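Gym Floor Care, Unit 4: Free Weights
Notes from Yara Akl

Okay, so last time we got through the mats and benches, and I promised you dumbbells. My favorite! I know that sounds weird, but I ran the floor at Kanaan for 17 months and a clean rack still makes me happy.

Start with the handles. That's where the hands go, so that's where the sweat and chalk end up, and knurling holds on to all of it. Leave the dumbbell sitting in its cradles, keep one hand on the handle so it can't roll around on you, and wipe with the other. Go right up to where the handle meets the head (people always skip that bit).
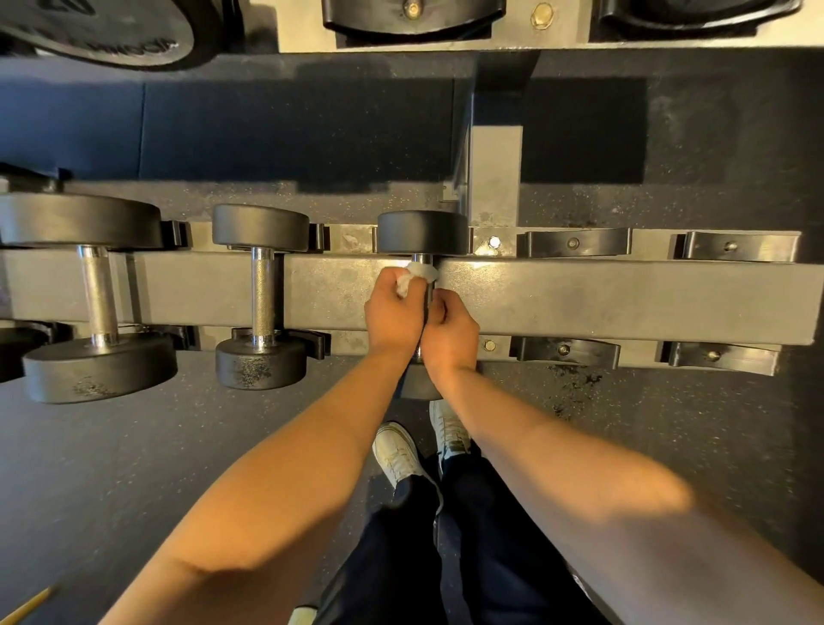

Heads come second, with a fresh wipe. Chalky scuffs mostly lift off if you rub in small circles, but a scrape in the surface is a scrape, so let it go and move on. Then do the beam between the cradles. Dust loves it there.

Please don't spray straight onto the rack! Spray the cloth. We had 22 pairs at Kanaan and I learned this one the slow way.

For next class, read the Titberg handout and bring closed shoes, we're lifting things off the cradles.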